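Magazine > Work & Home > Features
9 min read
Last updated: September

The Towel Problem

Giuliana Mamani can fold a bath towel in the time it takes to say so. She runs the back room at Gasico, a laundry that does hotels, two gyms and a nursing home, and on the morning I visited she was talking to me over her shoulder while her hands did the job without her. Pick up, shake, halve, halve again, thirds, stack. The stack was level. She had been there since 4 a.m.

I asked whether anyone had tried to sell her a robot.

"Every spring," she said. "They bring a video."

I have seen a lot of those videos. They are well lit and have piano music on them. A shirt is folded, a mug goes into a dishwasher, and the clip ends before you find out what happens to the second mug. Somewhere in a corner there may be small type giving the playback speed. The companies behind them have been telling me for as long as I have had this job that the household robot is a couple of years off, and I have had this job long enough to have bought and thrown out two robot vacuums.

So I spent part of this summer asking a dull question of people who would know. Can a machine do chores yet? I meant the chores as they come, in a room somebody uses, with no engineer standing by.

The shop floor ought to be the easy case. At Lacroix, which packs kitchen linens for mail order, Hugo Perrin took me past a line where sealed boxes are labeled, weighed and stacked by machines he speaks of with real affection. They never call in sick and they are boring to watch. Then we got to the place where the linens go into the boxes, and it was people on both sides of the belt.

"A box is a box," Perrin said. "A dish towel is whatever shape it was when you let go of it."

He did run a trial. A supplier installed a folding cell and promised 600 pieces a shift. On its best shift it managed 141, with a technician beside it clearing jams, and Perrin counted the technician's wages when he did the math. The cell went back. He is polite about the supplier and would take the call again, he told me, if they'd let him pick the towels.

That last part matters. Cloth is hard for machines in a way that's easy to miss if you have hands. A metal part has edges that stay where they are. Cloth sags and bunches, and it hides its own corners. Grab it a finger's width off and you have two layers when you wanted one. A person feels that and lets one go. Most grippers feel very little, and a camera looking down from overhead can't see what is underneath.

Eugénie Vidal used to design industrial grippers and now advises firms on whether to buy them, usually telling them to wait. She thinks the recent progress is real. Arms that cost as much as a car now have cousins built from printed parts and hobby motors, and the software that learns from human demonstrations has improved faster than she expected. What bothers her is the scoring.

"Ask them what counted as a success," she said. "Ask who put the towel back between tries."

I took both questions to Dranau, a small workshop where Niloufar Mirzaei and Hyun-seo Jin teach inexpensive arms to handle fabric. It was the least glamorous lab I have been in, and the first where I was offered the failures before the successes. Jin has a folder of them. In one, an arm folds thin air with great care while the cloth stays put.

Their subject is a single square of cloth on a table. No laundry basket, no inside-out sleeves, no sock that has lost its partner. I said it seemed modest.

"It's modest and we're still working on it," Mirzaei said.
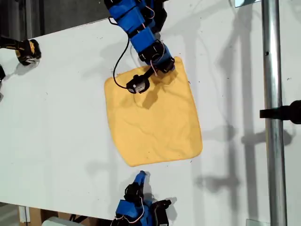

The work at hand: a yellow cloth, a white tabletop and a blue arm with its gripper at the fabric.

Their best policy, as they call the trained software, has been right on 4 attempts out of 6 when the cloth starts out flat and square to the arms. Start it crumpled and Jin won't give me a number. He says the number would depend on how he crumpled it, and that anyone who quotes you one has decided that in advance. I liked him for that.

Then there is Tromel, which is taking deposits on a home machine it says will do "light laundry." I asked for an hour with one in a house of my choosing. I was offered an hour at the showroom. I asked if I could bring my own towels and was told the showroom had towels. At press time the company had not told me what light laundry leaves out.

None of this means it can't be done. Vidal thinks a machine that folds flat goods in a commercial laundry, slowly and overnight, will pay for itself before anything useful turns up in a home. Perrin would buy that one. A home has stairs, a dog, and a fitted sheet, and I have yet to meet an engineer who brings up the fitted sheet first.

I went back to Gasico and described the Dranau table to Mamani, with its one cloth laid out flat. She wanted to know who had laid it out. I told her that was what Vidal had asked, too. She nodded and pulled the next cart over, which was pillowcases.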